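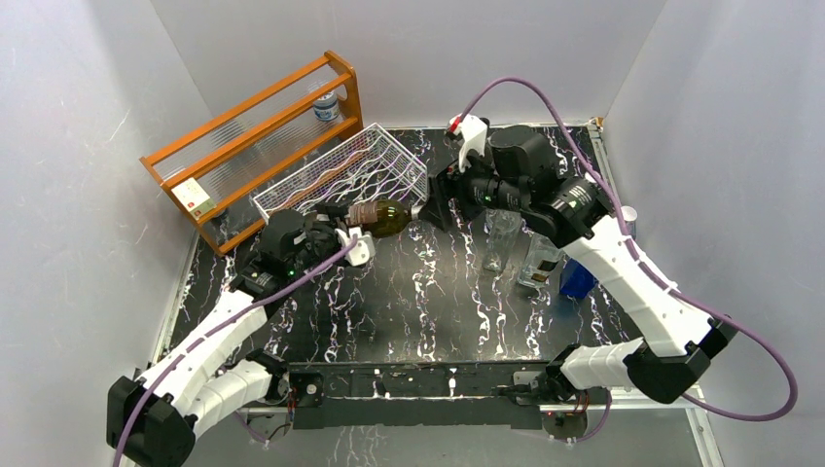 Olive-green glass, marbled black tabletop, white wire basket. The bottle stop on the Danladi tour.

The Kindis glassworks opens its doors once a year, in December, when the parking lot is a skating rink and the hot end of the building is the only place in town anyone wants to stand. I had been meaning to go for years. I like bottles. I own too many, and most of them are empty, and I have stopped explaining this to guests.

Visitors meet at the Danladi building, the newer half of the site, where you swap your coat for a safety vest in a shade of orange that suits no living person. Our group was mostly retired couples plus a few teenagers who had been promised molten glass and were prepared to hold somebody to it.

They got their money's worth early. The furnace hall runs loud and bright, and the guide shouted the whole history of the place over it, of which I caught "sand," "fire" and "insurance." The yellow gobs drop, the molds clap shut, and out come bottles that glow like toaster wires and then sulk their way back to green. You watch from behind a rail. The rail is warm. I leaned on it longer than was dignified.

After that came the Amotis gallery, a corridor of old labels and older bottles with typed cards beside them. The catalog number on the last case is 2,039, and the guide let slip that the numbering began at 2,000, which makes the collection a good deal smaller than it sounds. I admired the nerve. There is a fine run of square medicine bottles near the door, and a cod liver oil bottle with a fish on it that looks as if it has read the label.

The bottle I liked best all day was the plain one, though. Dark olive green, round in the body, a brownish wrap at the neck, the sort of thing you'd carry home from the store and never look at again. Seen sideways over that black tabletop with its white and lavender veins, it looked almost expensive. I went home and held one of mine over the kitchen counter to get the same effect. My kitchen counter is beige. No luck.

The white wire basket behind it set off a debate in our group. One couple had a basket like it at home for onions, and the rest of us had opinions about onions. This took up more of the visit than the annealing oven did, and I learned more from it – apparently I have been storing mine wrong.

Lunch was in the Jakwood canteen across the yard. The soup was lentil and came in a paper cup, at a glassworks, and the water came in plastic. The pie was very good. Get there before noon or you will be offered the other pie.

The shop is small and takes cards. I bought 2 green bottles with swing tops and a marble, which was free. Seconds are on the bottom shelf at half price, and I couldn't find the flaw in either of mine until I got them home and filled one.

Wear flat shoes. The tour runs roughly as long as a movie and there are no chairs until the pie.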